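Skorkcombe is a software toolkit for recording, checking and replaying demonstrations of manipulation tasks. It was started by Ruairí Hegarty at Darkau as a set of scripts for aligning video with gripper width readings, and was later rewritten as a single program. The current release is version 4.

The toolkit has three main parts. The recorder stores camera frames and finger positions on a shared clock. The checker, called Ciko, rejects episodes in which tracking is lost for more than 17 frames in a row. The planner turns accepted episodes into short action sequences for training a control policy.
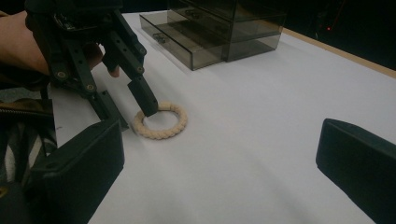 Ciko also marks the start and end of each grasp from changes in finger width. Thin or soft objects give a weak signal, so contact labels for them are often corrected by hand - a step that the Donnelly plug-in, added in September, partly automates. The standard test set holds 838 episodes across 21 tasks. Replay on an arm requires a separate calibration file.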